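Update, 4:40 pm Thursday: board vote is in, see below.

**Birkley hospital parking fee dropped after 3,366 sign petition**

Patients and visitors at Birkley General won't be paying to park after all. The hospital board voted Thursday to scrap the fee it brought in last January. $20 a day for anyone staying past four hours, no exceptions, not even dialysis.

The petition was started by Yasmine Salem, whose mother has treatment there three times a week. It reached 3,366 names by the deadline. The board's own staff checked the list and threw out duplicates and out-of-county addresses, which left 2,034. Still way over the 500 needed to force a vote.

"I did it at the kitchen table," Salem said outside the meeting. "I had one clipboard and a pen that kept dying. I thought maybe we'd get the 500."

Board members didn't debate long. The fee was suppose to help pay for new operating rooms in the Ragab wing, and two members said they still don't know where that money comes from now. Equipment buying for the wing is already under way. A revised budget is due next month.

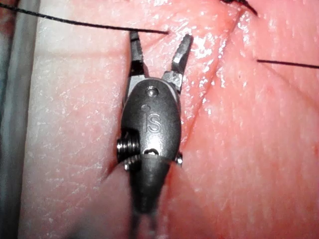
*The open jaws of a surgical instrument over pink tissue.*

Covov, the company that runs the lots, has a contract through next summer. It will keep running the gates for now but they stay up. No word on whether the hospital owes Covov anything for ending the charge early. Calls to the company weren't returned by press time.

Refunds are the messy part. Anyone who paid through the Jatus app gets the money back on the same card, no form needed. Cash payers need a receipt. Lost it? Take your visit paperwork to the billing window, ground floor, east entrance, and they'll look at it case by case. Window closes at 4.

Staff parking is a seperate issue and wasn't on the agenda. Nurses in the gravel lot on Mill Street still pay monthly. Salem said she's been asked to take that one on too and hasn't decided.

Next board meeting is open to the public, 6 pm, cafeteria annex. Use the side door.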